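The arm gets the easy half

We take apart old office computers at Procházka. Memory out, processor out, cables unplugged, board out of the case, everything into its own tray. I've been doing it for 4 years.
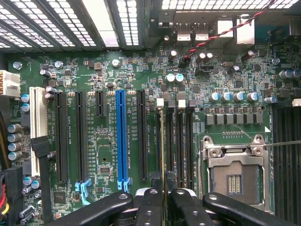

In April the company brought in an arm from Zallo, and with it came a slide deck. The deck said the arm would "free up skilled staff for higher-value tasks." I asked my manager which tasks those were. He said they were still being mapped out. I've asked twice more and I believe the map is still blank.

My gripe isn't with the machine. It's slow, and I can live with slow. What bothers me is how the work got divided up. Before, you had a whole computer in front of you. You'd do the fussy parts, then you'd get a minute or two of pulling memory sticks, and your mind could wander. Those minutes were the rest stops in the job. Now the plan is that the arm gets them and we get the stuck screws, the brittle clips and the cables somebody zip-tied in 984 places. All day, one after another.

Ikechukwu Briggs has the bench across from mine and he disagrees with me on most of this. His wrists hurt, he's had it with memory latches, and if a machine wants them it can have them. Fair enough! I've seen him icing his hand at lunch and I'm not going to tell him he should miss the work.

But then there's the quota. It used to be 40 machines a shift for our row. The deck has us at 200 across the floor "once the cell is stable," and there's no slide for who stands next to the cell when it isn't. I can guess. Last month Ľubomír Zeman spent most of an afternoon as its babysitter, clearing faults and pressing resume, and his own bench count for the day went down on the sheet as if he'd been napping. He complained and was told the sheet would be updated. The sheet has not been updated.

Zallo's rep told us no jobs would be lost. I wrote that down with the time next to it, 2:15 in the afternoon — I'd like to have it handy later. A friend at Vunanar heard the same line before their sorting arms went in. Nobody was let go there, true. People left and the openings were never posted.

I've asked for two things in writing: that time spent minding the arm counts as work, and that we rotate, so the same person isn't stuck with the bad screws all week. My manager says he'll bring it up at the next planning meeting.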